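The Grid Will Not Save You

Brown paper, blue tape and the promise of an orderly table

I have been told, more than once and by people with clean shirts, that the cure for a messy work surface is to cover it in brown paper and rule it into squares with tape. Everything gets a square. Everything goes back to its square. I don't believe in systems that fit on an index card, so I have spent more time than I'd like looking at tables done this way.
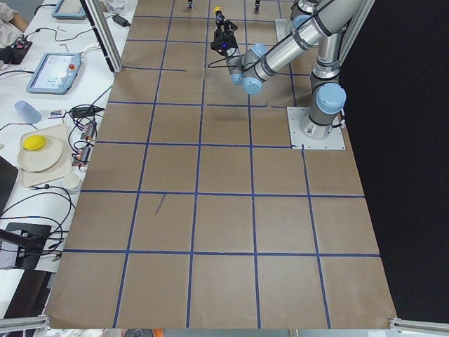
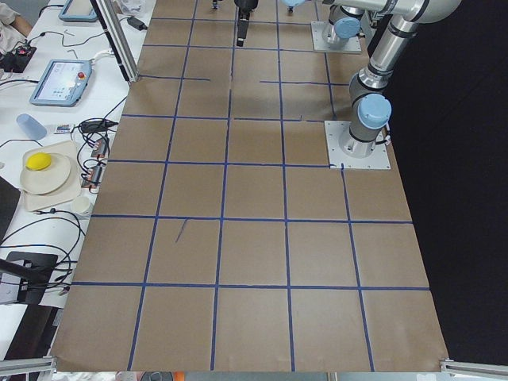 Kraft paper, blue tape, squares that are square enough.

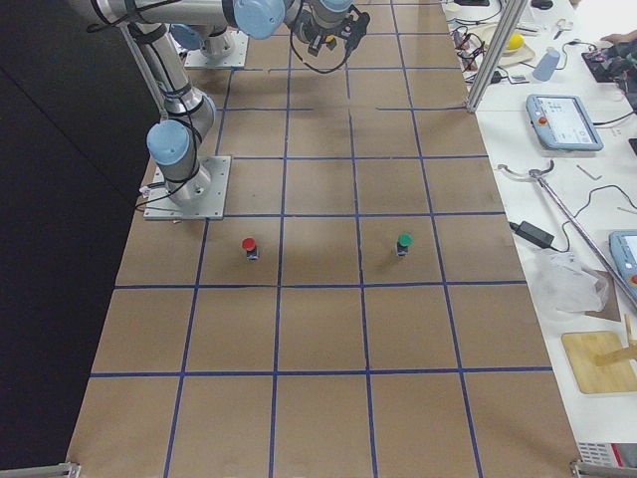
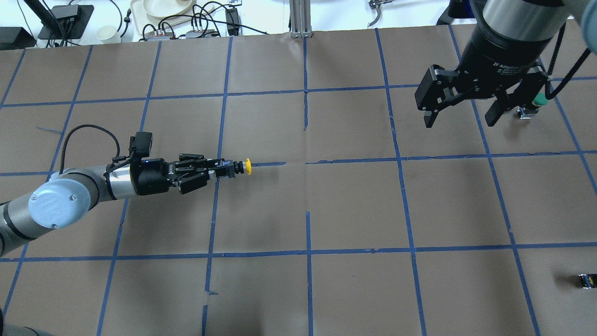
Start with the paper, which is the part I have the least quarrel with. Kraft paper is cheap, it takes a pencil line, and it tells you when something has leaked. My complaint is with the way it gets sold. Skusano will mail you a "surface reset kit" built around a roll of brown paper, a roll of blue tape and a booklet, and the booklet is where your money goes. I paid 40 dollars. The booklet spends a page on the feeling of unrolling.

It spends a single line on edges, and edges are the whole trouble. Paper that has lived on a roll wants to go back to being a roll. You can weigh it down overnight, you can flip it curl side down, you can tape the near edge to the underside of the table, and it will still lift a little where your wrists go. I have tried all of these on my own bench. Taping underneath worked best and lasted until I needed to change the paper, when I found out how well blue tape bonds to varnish if you leave it there from May until fall.

Then there is the tape. The theory is that a low-tack tape can be pulled up and laid again, so the layout can change when the work changes. In practice I have yet to see anyone move a line. What happens is that a piece in the middle gives up first. It gets snagged by a sleeve or the corner of a box, someone tears off the loose bit, and the line now has a gap in it. The gap stays. So do the odd scraps, the little slanted bits stuck down in a square for a reason that was surely good at the time. People work around these marks for months. They are like the pencil notes on a kitchen wall from before the last paint job.

None of this bothers me much. A broken line still reads as a line, and the eye fills it in. What I object to is the claim that the grid makes you tidy.

Pliltunel, which runs weekend workshops on "zoned working" out of a former shoe warehouse, puts it this way in its handout: a marked surface is a decision already made. I sat through two of those weekends. By the second one I had noticed that the tables were spotless at nine in the morning and spotless again at five, and that in between they looked like any other tables where people are making things. The grid was there the whole time. The tidying was done at the end, by hand, by whoever had drawn the short straw, and it took as long as tidying takes.

There is a further problem, which is that a grid covers one table. Work doesn't stay on one table. It goes to the side table, the windowsill, the chair nobody sits on. The more carefully you protect the middle, the more the edges of the room fill up with chargers and cables and whatever needs a plug. I ran my own bench on squares for seven weeks and kept it beautifully. The shelf to the left of it became a place I didn't like to look at.

The square size is its own argument. Skusano's booklet wants small squares, on the grounds that a small square can't hold a pile. That's true, and it also can't hold a stapler the long way. Anything with a handle sits across a line, and once one thing sits across a line you have lost the moral force of the line. Larger squares forgive more. They also leave you with a single screw in the middle of a great deal of brown, which looks like an exhibit.

The one place I'll give ground is with small parts. I do a lot of fiddly repair, mostly lamps and old radios, and the worst of it is the ten minutes after you have put down a cap or a collar and can't find it again. On bare wood, dark small things disappear. On brown paper they show up well, and a colored top shows up better still. I no longer pat the table like a man looking for his glasses. I'd credit the paper for most of that, and a decent lamp for the rest. The tape I would put a distant third.

It helps, too, with telling someone over the phone where you left something. Second row, left side, is better than "near the pliers," especially when the pliers have moved. I can see why people who share a table would want that. I can see it less for people who work alone, and most of the kits are bought by people who work alone. Or so I'd guess from the forum at Gemside, where the long thread on grid tables has 724 replies. A great many of those are photographs of empty grids. They are handsome photographs. After a while I started to wonder where the work was.

The thread does have some useful material if you have an afternoon. One person lays all the lines in one direction first, the full length of the paper, then crosses them, so that only one set of edges can catch. I tried it and it is an improvement, provided you drag things along the table in the right direction. Another pulls the tape off the roll and lets it rest for a minute before sticking it down, so it doesn't shrink back and pucker. I couldn't tell the difference, but I am impatient and may not have given it the full minute.

Nobody on the thread measures, as far as I can make out, and I have stopped measuring too. The first time, I used a steel rule and a set square and was at it all evening. The second time I used the width of my hand with the thumb out. The lines wandered a bit toward the far end. Nothing I put on them seemed to mind.

If you want to spend real money, Hämäläinen makes a printed mat with the grid already on it, in a brown that I assume is meant to remind you of paper. It lies flat and nothing peels. It also can't be written on, torn off or thrown away, so the first glue spill is there for good, and you begin protecting the thing that was supposed to protect the table. I caught myself putting newspaper over mine.

So I have gone back to the roll. The paper stays, I change it when it gets ugly, and I put down four or five strips of tape where I need them, mainly at the end where the small parts go. The rest of the bench is unmarked and is in roughly the state it was in before I read the booklet. I still have most of the blue tape, and I've been using it to label leftovers.

Contact the editors | Subscriptions | © 2026 | Back to top

We use cookies to remember your preferences. By continuing to read you accept our cookie policy. Sign up for the newsletter to get new features by email.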